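Cuaderno de taller, mayo
Encuadernación y papel. Banco del fondo

9:20

Sigo con las pruebas de engrudo para los cuadernos de Stevau. Lo de la semana pasada con la receta de Rongrong Tang quedó demasiado líquido y el papel de guarda se onduló en cuanto lo cerré. Hoy repito con almidón de trigo, misma bolsa, y cambio solo la proporción de agua. Dejo anotado lo que hago porque luego en las etiquetas de los botes no se entiende nada y acabamos tirando material bueno.

Almidón en remojo desde anoche. Por la mañana le quité el agua de encima y puse agua limpia. Cocción a fuego bajo, removiendo siempre en el mismo sentido con la cuchara de palo, hasta que pasa de blanco lechoso a gris translúcido. Después, 15 minutos más sin dejar de mover. Enfriado en el propio cazo, con un papel encerado encima tocando la superficie para que no haga piel.

Pasado dos veces por el tamiz de crin. En la segunda pasada casi no quedó nada en la malla.

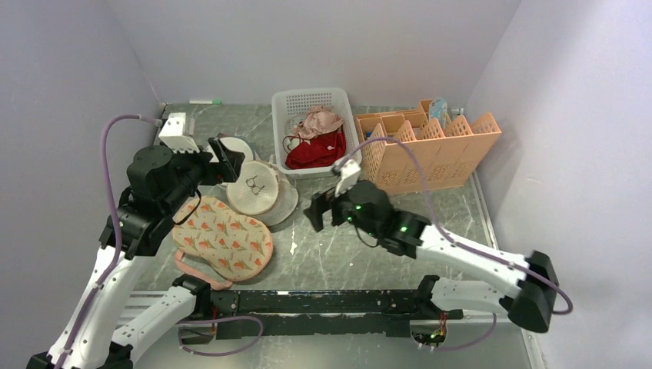
¿Se puede guardar el engrudo ya tamizado de un día para otro?
Aguanta dos o tres días en la nevera, en bote cerrado y con una capa fina de agua por encima. Antes de usarlo se tira esa agua y se vuelve a pasar por el tamiz. Si huele agrio, a la basura, aunque tenga buen aspecto.

10:45

Cortadas las guardas. Papel Fonura, crema, el que vino con los bordes un poco golpeados. He aprovechado la parte central de los pliegos y las tiras sobrantes están en el cajón de los refuerzos, ordenadas por ancho.

Ojo con la fibra. En este papel la dirección va al revés de lo que dice la etiqueta del paquete. Lo comprobé mojando una esquina (se curva enseguida) y luego doblando en los dos sentidos sin apretar. La dirección buena es paralela al lado corto del pliego, así que para que quede paralela al lomo hay que cortar girado. Brodie Faulkner ya había apuntado algo parecido en el cuaderno anterior, pero refiriéndose al papel blanco. Pasa también con el crema.

He marcado con lápiz una flecha en el reverso de cada pieza. Por favor, no borrarla hasta después de pegar.

12:10

Cosido. Hilo de lino encerado, aguja del dos, cinco estaciones por cuadernillo. Los agujeros los hago con la cuna y el punzón fino. El grueso deja un ojal que después se ve al abrir por el centro.

El primer bloque me quedó flojo en la cabeza. Lo deshice hasta el tercer cuadernillo y volví a coser tirando del hilo en paralelo al lomo, nunca hacia fuera. Tirando hacia fuera se rasga el pliegue, y con papel de 80 gramos pasa muy deprisa. Para quien siga con el segundo bloque: el nudo de unión por dentro del nudo anterior, y apretar antes de cambiar de cuadernillo. Si se aprieta dos cuadernillos después ya no corre.

El hilo nuevo de Iltis viene más encerado de la cuenta. Lo paso por un trapo antes de enhebrar y mejora bastante. Deja algo de cera en los dedos, hay que lavarse las manos antes de tocar las guardas.

13:30

Parada. El bloque queda entre tableros con peso moderado.

15:40

Encolado del lomo. Primera mano de engrudo muy ligera, metida entre cuadernillos con el dedo. Segunda mano, mezcla de engrudo y un poco de cola blanca, con la brocha redonda. La brocha plana suelta pelo y la he apartado para las pruebas de color. Gasa puesta con la primera mano todavía mordiente, sin arrugas, dejando dos dedos de pestaña a cada lado.

La consistencia de hoy me parece la buena. La brocha se queda de pie un momento y cae despacio. Con la receta anterior caía de golpe. 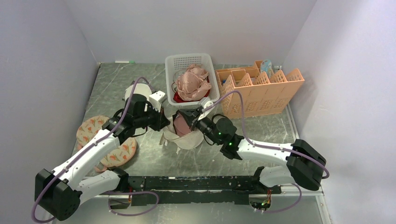
Las cubiertas van en tela gris y papel jaspeado, como pidió Stevau. De los papeles que tenemos, los hechos aquí con baño de carragenato tienen el veteado muy cerrado y, puestos al lado de la tela, se ve todo demasiado cargado. Quiero algo más abierto, con menos contraste. Como referencia para el tono me sirve ese suelo gris con vetas más claras y más oscuras: es la gama que busco, sin negro puro y sin blanco de tubo. Probaré con dos grises y una gota de hiel en el claro, dejando caer primero el oscuro y peinando una sola vez, en ancho. Si peino dos veces se me vuelve a cerrar el dibujo. El alumbre de los pliegos tiene que estar reciente, los que preparé en abril ya no cogen bien el color.

17:05

Primera tanda de jaspeado. Baño algo frío, los colores se hundían. Esperé a que se templara y la segunda hoja ya se abrió como debe. Tres hojas aprovechables, una con burbuja en la esquina que quizá entre en el corte de la contracubierta. Están colgadas en la cuerda, lejos de la ventana. No plancharlas. Mañana van bajo peso entre secantes.

Anoto la mezcla del gris claro: pigmento blanco, una punta de negro de humo y otra de ocre. Sin el ocre tira a azul y no casa con la tela.

18:20

Cuentas del material, por si alguien pregunta: el pedido a Dai fueron 299 euros con el portes incluido. Entran la tela, el cartón gris, la gasa y el bote grande de cola. Falta por llegar el cordoncillo de las cabezadas. Mientras tanto se puede avanzar con las tapas, pero el lomo no se cierra hasta tenerlo.

Pendiente:

Segundo bloque, coser y prensar.
Cortar cartones con 2 milímetros de ceja por tres lados. Medir sobre el bloque ya prensado, no sobre el papel.
Rebajar los bordes de la tela en las esquinas, que con el cartón nuevo hacen bulto.
Afilar la chifla.
Preguntar a Rongrong si su receta era con el almidón remojado o directamente en seco. Creo que por ahí viene la diferencia.
Lavar el tamiz con agua fría. Hoy lo encontré con costra seca y tardé un buen rato en dejarlo limpio.

Queda medio bote de engrudo en la nevera, balda de abajo, tapa azul.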